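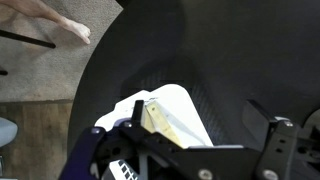 Esperanza Iglesias told us at the first home visit that a chair is where paper goes when the table is full, and several other participants later said much the same. We had planned to record only tables and shelves. After the Ekham visits we added seats to the list.

Figure 3. A white, flat item on a black curved surface, with carpet and wood flooring next to it.

4.2 Seats as holding places

Each of the 30 households kept a diary for 2 weeks. They wrote down what was put on a seat, by whom, and when it was moved. Flat items – mail, folded sheets, packaging – stayed longest. Clothing was usually gone by evening. In nine homes the same chair was used every time, and the people living there had a name for it.

Floor type made little difference. Participants in Tamiru, where most living rooms have carpet, put things on the floor about as often as those in Ekham. The diaries hold some 1000 entries in all, and entries that gave no time were left out of the counts in Section 4.3. Two households stopped using the chair during the study and moved the pile to the stairs.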